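Cilano Grip Kit - sample recordings, jewelry sorting set

README, revision 3

What is in this download

These are sample recordings made with the Cilano hand-held grip kit. They go with the Femside sorting service, which Rurton sells by the month to small repair shops and resellers. The download is meant for people deciding whether to buy the kit, the service, or both.

The set holds 567 recordings. Of these, 44 are kept apart in the folder named holdout and should not be used for tuning. All were made in home rooms with ordinary furniture and cloth in view.

The task

Each recording starts with mixed jewelry lying in a shallow box on a table. The operator picks up one piece at a time and moves it to a second spot. Bangles and beaded bracelets make up most of the load. Small open hoops and thin rings are included and are the hardest items in the set.

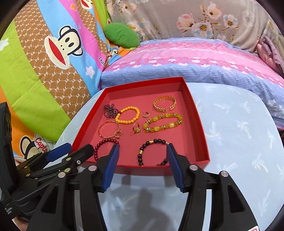
Kheri Kombo

The red box is the standard one for this set. Its walls are low, so the fingers can come in over the front edge without much lift. Pieces are spread out by hand before each take, but some are allowed to touch or overlap, like the small gold hoop lying over the edge of the thin bangle at the left.

The blue finger pads are the ribbed type. Smooth pads are sold separately and were not used here.

Known problems

- Thin rings lying flat are often missed on the first try. Expect a second or third attempt in the recording.
- Strands of very small beads can change shape when lifted. Labels give the piece, not its shape.
- Clear and shiny stones throw off the depth estimate. Use the color stream for these.
- In 15 recordings the time stamps drift between left and right grippers. They are listed in drift.txt.

What the kit does not include

No arm is supplied. The Rivadeneira mount fits most bench arms but has to be ordered on its own, and the bolts that come with it are short for a thick plate - measure first.

Terms

Free to use for testing and for teaching. Ask Rurton before passing on the files or selling anything trained on them.

Last changed 23 December 2024. Fixed two wrong labels in the holdout folder and added the drift list.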